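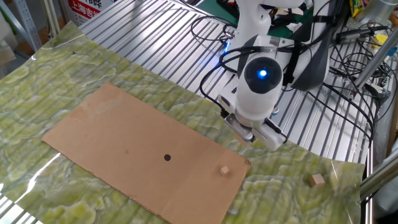

Bench Coverings and Slotted Tabletops: Frequently Asked Questions

We use cookies to remember your settings and count visits. Accept | Decline

Can a sheet be laid directly over a slotted aluminum top?
Yes. Clear the channels of chips and screws first, then lay the sheet with the grain of the roll running along the slots. Ridges will show through anything thin. The Renus sheet is sold in a 120 cm width and can be cut with a utility knife.

Will small parts sit level on it?
Flat-bottomed parts such as wooden cubes sit level if the sheet has relaxed. A newly unrolled sheet keeps its curl, mostly at the back edge. Leave it face down overnight, or clamp the edges through the slots.

Is a marble pattern suitable for layout work?
It hides scuffs but makes pencil lines hard to read. Glossy finishes also reflect overhead lights in streaks. For marking out, put plain brown cardboard on top and draw on that. A black dot shows up clearly on it.

Does creased cardboard need to be replaced?
Minor creases are acceptable outside the working area. A fold line that lifts the surface is not – turn the piece over or cut a new one. Lemen flat stock (item 251) is supplied unfolded.

How is the cardboard held in place?
Low-tack tape at two opposite corners. Do not use spray adhesive on the sheet.

How is the sheet cleaned?
Damp cloth, mild soap, dry cloth. Solvents dull the gloss.

Can I order a cut size?
Yes, through Brondimier, item 163. Measure the tabletop, not the old sheet, and state whether you want an overhang. Cut sizes cannot be returned.

Last updated 12/06/2022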